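Donnelly Tramway Museum open day
Words: Huia Hinds

We'd been promising ourselves a trip to the Donnelly tram sheds for years, and when the October open day came up Darcy Bolger and I finally packed a thermos and went.

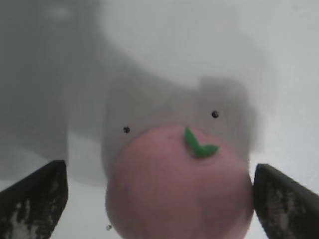 2 min read

The museum moved out of its old depot on Ziline Street a while back, and I'll admit I was a bit worried the new place would feel like a warehouse. I needn't have been! The main shed has four roads under cover, with a proper raised platform between the middle two, so you can step straight into the saloons without clambering. Pride of place goes to car 40, a drop-centre in cream and green, which spent a long retirement as somebody's sleepout before it came home.

Kiran Nishad took us through the workshop after morning tea, and was very patient with our questions about motors (Darcy had plenty). They're rewinding an armature for car 13 at the moment, and the bogies are out on stands — a lovely chance to see the brake rigging properly.

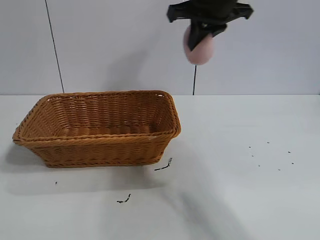 Seats are the other big job this winter. The original rattan on car 13 had gone brittle and split along the edges, and Kátia Prado has been reweaving it panel by panel, a skill she picked up from an old chair caner. If you've ever looked closely at a wicker basket, with its upright ribs and the strands laced tightly across them, you'll have some idea of the patience involved, although she tells me a tram seat has to stand up to far rougher treatment.

We finished with a ride to the Drulosden loop and back, standing on the end platform the whole way. The line is short, but it climbs nicely through the gums and the old gongs still sound a treat. Tea and scones are at the terminus, and the bookstall is well worth a rummage. 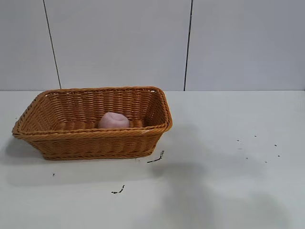 Wicker basket on a white tabletop.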